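Setting up your Ranadano turntable, part 2: the tonearm

I wrote this section after helping Isabelle Wong get hers going over the phone, so it's in the order that worked for us. Put on a record you don't love — you'll be lowering the needle a lot!

1. Switch the power off and take the belt off the platter.

2. Slide the counterweight onto the back of the arm with the numbers facing you.

3. Unclip the arm and turn the weight until the arm floats level.

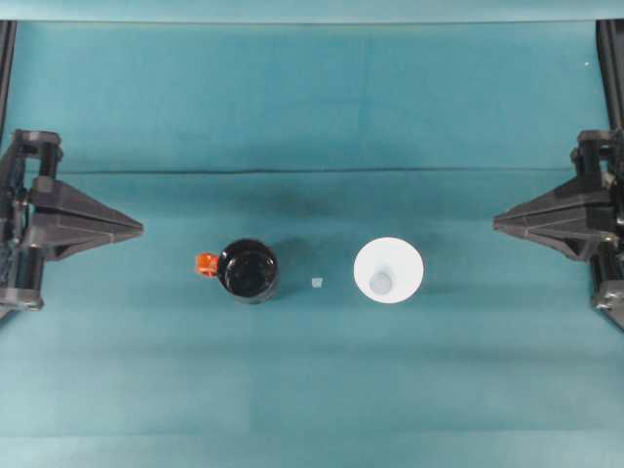
Teal cloth with a long crease across it.

4. Hold the weight still and turn only the number ring to zero. Now turn the whole weight to 2. (I always grab the wrong bit here.)

5. Set the anti-skate dial to 2 as well.

CAUTION: Keep the stylus guard on through step 3 if your cartridge has one, and take it off before you play anything.
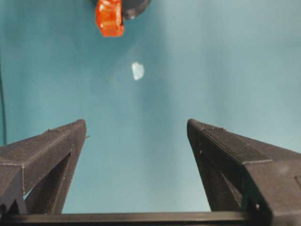 6. Put the belt back on, power up and try the inside track of side one. If the singer sounds spitty, go back to step 3 and balance the arm again. Mine took four goes with an old Lavoie synth LP, and I was pretty grumpy by the end.

Note: the 724 and the 772 share the same arm, but the 772 has its anti-skate dial underneath the armrest, so you'll have to feel for it. If your colour-coded cartridge wires have come loose, sort those out first — they're in part 4.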